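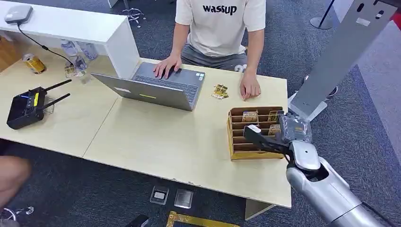 Week 4 handout: Writing a survey question people can answer

Okay, so last time we talked about who you ask. This week is about what you ask them, and I'm going to be a bit of a pest about wording. I've written a lot of bad questions in my life and I still find new ways to do it, so don't feel picked on when yours come back covered in notes!

Start with one thing per question

The classic mess is the double question. "Was the bus clean and on time?" Well, mine was spotless and half an hour late, so what do I tick? Split it in two. If you see the word "and" in your draft, stop and read it again. Same with "or".

Watch the time period

"How often do you cook at home?" sounds fine until you try to answer it. Do you mean in a normal week, or this week, when my oven is broken? Give people a window they can remember. I like the last seven days for everyday stuff (meals, bus rides, phone calls) and the last 30 days for things that happen less often, like a trip to the dentist or a big grocery run. A whole year is too long for almost anything except moving house.

Leading questions

Here's one from the first draft of the Nakberg bus survey, which some of you read for homework:

"How much has the improved timetable helped you?"

Improved according to who? And what if it didn't help? The second draft said "Since the timetable changed, has your trip to work become easier, harder, or stayed the same?" It's longer and duller, and much better. I'd still add a box for people who don't take the bus to work – they got stuck on that page and a lot of them just quit.

Answer choices

Check that they don't overlap. If your age groups are 20 to 30 and 30 to 40, your 30-year-olds have two homes. Check that everybody has somewhere to go, too. And if you're using a scale, label both ends in words. The Pirine housing study used a scale from 0 to 10, so 11 points, and only labeled the top. Guess how many ways people read the zero.

Length

My rule for this class is 11 questions at most. Yes, I know the Ogundipe reader has one with pages and pages of them, and it went out to roughly 1000 homes. They had money and a phone team. You have a link and your cousins.

For next class

Write a short survey on any everyday topic and try it out on two people who aren't in this course. Ask them to read each question out loud and tell you what they think it means. Don't help them! Write down every spot where they pause. Bring the first draft and the fixed one, both on paper please, and read the Nokalow chapter on question order up to the part about skip patterns.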